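Ticket 984 - Shared calendar stops syncing after the June update (Govirex Calendar)

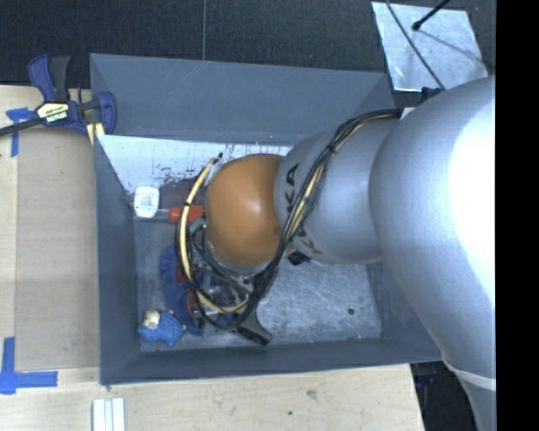
Ekkachai Khunthong: Same trouble at our end, for what it's worth. Anything I add on my laptop shows up on everybody's phone, but anything I add on my phone stays on my phone, and after a while I get a little red triangle and error 403. I've signed out and back in more often than I'd like to admit. I'm keeping the bookings for the Rungrueang cooking evenings in there, so I'd love to know what to do before I double-book the kitchen again.

Status: Solved
Product: Govirex Calendar, phone app
5 comments

Reply from support, 9:40 a.m.

Hello, and thank you both for the patience, and for writing in with so much detail. It made the morning a good deal easier. I'm going to keep my notes in the open on this ticket so that anyone else with the red triangle can follow along, and I'll apologize in advance for the length. I do tend to go on.

The first thing to say is that your entries are very likely safe. When the phone app can't send an event up to the shared calendar, it puts the event in a folder called Waiting, and it stays there until it's either sent or deleted by hand. Please don't uninstall the app yet! Uninstalling empties Waiting, and I can't bring it back for you from this side.

What I'd like from you both, if you have a minute, is the name of the calendar you're adding to and whether you were invited to it or made it yourself. You'll find that under Settings, then Calendars, then the small arrow beside the name.

Update, 11:15 a.m.

Ekkachai wrote back that he was invited to his calendar a couple of years ago by somebody who has since moved on, and the original poster says much the same about the Sondcombe allotment calendar. That's a helpful match. I made a test calendar here, invited my own phone to it, and everything went through perfectly, which was a bit deflating. Then I tried again with an older calendar that has been sitting in our test account for ages, and there was the triangle, and there was the 403.

For anyone who hasn't met that number before, it's the calendar's way of saying "I know who you are, but you aren't allowed to change this." So the password is fine and the connection is fine - it's the permission that has gone wrong. Signing out and in won't help, I'm sorry to say, and neither will switching the phone off and on (I know, I know, we always ask).

Update, 1:30 p.m.

I've had a long look at the older invitations with a colleague. Before the update there was one kind of guest, and a guest could add things. Now there are two, Viewer and Editor, and the phone app reads an old-style guest as a Viewer. The website still reads the same person as an Editor, and that explains why the laptop has been so well behaved all along.

My first idea was to have the owner change each guest to Viewer, save, and change them back to Editor. It worked on my test calendar and I was very pleased with myself for the length of a cup of coffee. Ekkachai tried it and it did nothing at all. The difference was that his calendar has no active owner, so the change looks as if it saves but it never does. I ought to have thought of that after reading his earlier message, and I'm sorry for the wasted half hour.

Update, 3:05 p.m.

All right, I think we have it. If your calendar still has an owner who signs in:

Ask the owner to open the calendar on the website, not the phone.
Under People, set your name to Viewer and save. Then set it to Editor and save again.
On your phone, open Waiting and press Send all.

If the owner has left, write to us from the address you use to sign in and give us the calendar's name. We'll ask the remaining guests to agree on a new owner, and once everyone has clicked the link in that message we can hand it over. After that the steps are the same as before.

One small warning about Waiting. If you tried adding the same event several times while it was stuck (and who wouldn't), all of the copies will go up together. Have a look through and delete the spares first. The allotment calendar had roughly 300 entries queued, a good many of them the same watering turn, and it took a little weeding of its own.

A question from the comments: does this touch calendars brought over from Harnwood? It can, yes. Imported calendars count as old-style, however recently you moved them, so the same steps apply. Colors and reminders aren't affected.

Update, 4:50 p.m.

Ekkachai has written to say that he is now the owner of his calendar, that his phone entries have gone through, and that the kitchen is booked once per evening. The original poster is up and running too. A fix for the app itself is with our developers, and I don't have a date for it, so I won't guess at one. I'm marking the ticket as solved, but replies stay open, so do write if the triangle comes back.

Warm wishes from the support desk

Was this helpful? 403 shares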